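Trosanent Align 2
Trajectory and contact-labeling software for hand-held gripper recordings

Overview

Trosanent Align takes raw sessions from hand-held two-finger grippers and writes out training episodes: a time-aligned camera stream, a six-axis tool pose, finger opening, and a contact label for each sample. It runs offline on a workstation or as a batch job on a server. No robot needs to be connected.

Version 2 replaces the fixed-threshold contact detector with a learned one and adds the review queue described below. Projects made in version 1 open without conversion, but their contact labels have to be regenerated.

Modules

Sync. Reads video, inertial and finger-encoder logs and fits one clock offset and one drift term per session. Sessions shorter than 10 seconds get an offset only. If the fit fails, the session is held back and listed in sync_report.txt.

Pose. Visual-inertial tracking with loop closure. Repeating patterns such as checks, tiles and printed wallpaper are a known source of false matches, so the matcher compares each candidate against the inertial estimate before accepting it. Glossy sheet material is masked by default. The mask can be turned off per project, and should be for sessions shot mainly over bare tabletops.

Contact. Labels each sample as open, closing, held or releasing. The detector uses finger opening together with an image crop at the pads. Rigid round containers are the easy case. Cords, chain and other loose contents are not labeled separately; they inherit the label of the container that holds them.

Review. Sorts episodes by the detector's own uncertainty and shows the operator the worst ones first. Corrections are stored as a separate layer and can be exported, merged or dropped.

Export. Writes one folder per episode, or a single packed file. Packed files are limited to 1,000 episodes each. Column order is fixed and is listed in the format guide.

Requirements

64-bit Linux. A GPU is needed for Contact and recommended for Pose. Sync, Review and Export run on the CPU. Allow 700 MB of free disk space for the program itself - session data is extra and depends on camera settings.

Licensing

Licensed per workstation or per server. A server license covers any number of Review seats on the same network. Dritano customers on a current support plan can move to version 2 at no charge; write to Vilgot Tangen at the Utstead office with the old license key.

Known limits

Only parallel and angled two-finger tools are supported. Suction tools are rejected at import.

Finger opening is not estimated from video. If the encoder log is missing, the episode exports with that column empty.

Contact labels near a container's rim may switch between closing and held for several samples when the container is tilted. Set hold_filter to on to smooth this.

Contact module: round tin held at both sides, mixed cords and beads inside, patterned background
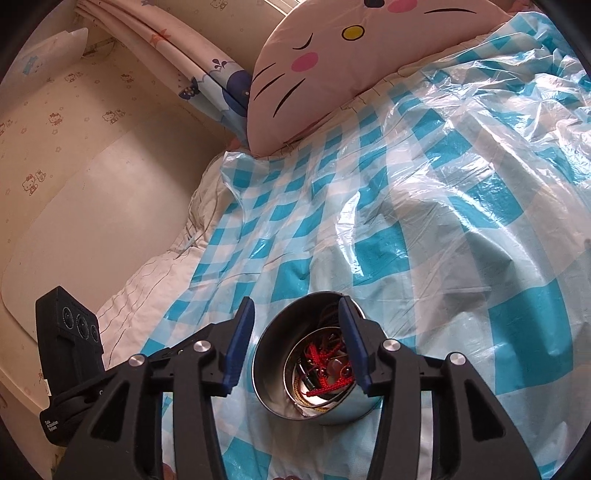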